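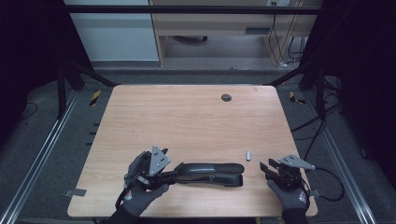
My sister gave me a sleep band for my birthday in June, and I want to say first that it was a lovely present and I wore it every night for five weeks. It's called the Woken, it's made by a company named Dellum, and it is a soft gray loop that goes around your wrist and listens to your pulse while you're out cold. In the morning your phone gives you a score, and the trouble I'd like to talk about is the score.

I have slept badly and well for most of my adult life without needing a number for it. I'd come downstairs, put the kettle on, and know. Then the band arrived, and I found myself standing in the kitchen feeling perfectly fine (rested, even cheerful!) until I looked at the phone and learned that I'd had a poor night. By ten o'clock I was yawning. I can't prove the number did it, but I know which came first.

My friend Nurhan Yalçınkaya, who has worn one gadget or another since they were the size of a bar of soap, thinks I'm being silly. She says a bathroom scale gives you a number too and we've all learned to live with that. I love her dearly, but I'm not sure we have learned to live with it, and anyway a scale waits for you to step on it. The band goes to bed with you. 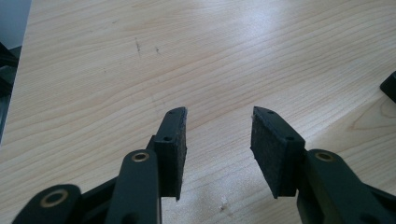 *A hand-held gripper with its fingers open over a wooden tabletop.*

Now, I don't want to be the person who grumbles at every new thing. There are people for whom a device like this is a real help. Eyvindur Ladefoged, who lives two doors down in Grindthorpe and drives a delivery route that starts before dawn, found out from his that he was waking up all night long, and he took the chart to his doctor and they had a good talk about it. I think that's wonderful. He had a question, and the band gave him something to bring along.

What I object to is the rest of us being handed the answer to a question we hadn't asked, every morning, with a little frowning moon next to it. I went through the settings looking for a way to keep the record and hide the score, so I could look once a month if I felt like it, and I couldn't find one. I wrote to Dellum and got a friendly reply telling me how to make the score larger.

So my modest suggestion to the people who build these things is to give us a quiet mode. Let the band do its counting and hold its tongue until we ask. I'd pay a bit extra for it, and I suspect Nurhan would too, though she'd never admit it to me.

Mine is in the drawer by the bed for now. I do still charge it, in case my sister visits.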